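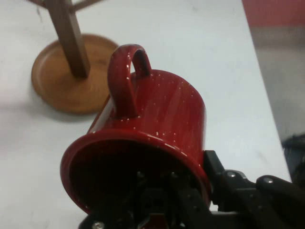

THE IRON QUESTION

Low iron is one of the more common findings on a routine blood panel, and one of the more commonly misread. Iron is a mineral the body uses mainly to build hemoglobin, the protein in red blood cells that carries oxygen from the lungs to the tissues. A smaller share goes to myoglobin in muscle, and a smaller share again to enzymes involved in energy production. What is left over is stored, mostly in the liver, spleen and bone marrow.

The body has no active way of getting rid of iron. It controls its supply at the point of entry, in the upper part of the small intestine, through a hormone called hepcidin. When hepcidin is high, less iron passes from the gut into the blood. When it is low, more passes. Inflammation raises hepcidin. So does a recent dose of iron.

"People look at the number on the label and assume that is what they get," says Thérèse Beaudoin, a dietitian who runs the nutrition service at the Landry clinic. "Absorption is the part that varies."

Two forms, two rates

Iron in food comes in two forms. Heme iron is found in meat, poultry and fish. Non-heme iron is found in beans, lentils, grains, leafy greens and eggs, and it also makes up more than half of the iron in meat. Heme iron is absorbed at a higher rate and is less affected by what else is on the plate.

Non-heme iron is sensitive to the rest of the meal. Vitamin C raises its absorption, and so does a portion of meat or fish eaten at the same sitting. Tannins in tea, polyphenols in coffee and phytates in bran and uncooked legumes lower it. Calcium lowers the uptake of both forms in single-meal tests, although the effect over a full diet appears to be small.

Soaking dried beans overnight and discarding the water removes part of the phytate. Sprouting and sourdough fermentation do the same. Moving coffee or tea to at least an hour after the meal is the simplest change for most people.

Reading the panel

Hemoglobin alone is a late marker. Stores can be nearly gone while hemoglobin is still in range. Ferritin, the storage protein, falls earlier, but it also rises with infection, liver disease and hard training, so a normal value in a sick person may hide a shortage. Transferrin saturation, which shows how much of the transport protein is carrying iron, helps settle unclear cases.

Arif Yeoh, who coaches distance runners in Korkine, sends his athletes for all three tests every August, before the fall mileage builds. In his records, covering 251 runners, low ferritin with normal hemoglobin is the most frequent abnormal pattern. He asks that blood be drawn in the morning, after a rest day. "A draw the day after intervals tells me about the intervals," he says.

Women with heavy periods, pregnant women, frequent blood donors, endurance athletes and people who eat no meat are at higher risk. In adult men and in women past menopause, a low result calls for a search for bleeding, usually in the digestive tract, before it is put down to diet.

Supplements

Ferrous sulfate, ferrous gluconate and ferrous fumarate are the standard oral salts. They differ in how much elemental iron each tablet holds, so the total weight printed on the front of the bottle is of limited use. The figure to look for is elemental iron, usually given in the facts panel on the back.

Studies in women with low stores have found that a single dose every other day leads to better fractional absorption than daily dosing, with fewer stomach complaints in some trials. The likely mechanism is hepcidin, which stays raised for about a day after a dose. Constipation, nausea and dark stools are the usual side effects.

Beaudoin rechecks ferritin after eight to twelve weeks. Hemoglobin responds sooner, often within a month, and patients tend to stop taking the tablets at that point, with the stores still unfilled.

Iron should not be taken without a test. People with hereditary hemochromatosis absorb too much of it and can carry the condition for decades before symptoms appear. Tablets must also be kept away from small children, for whom an overdose can be fatal.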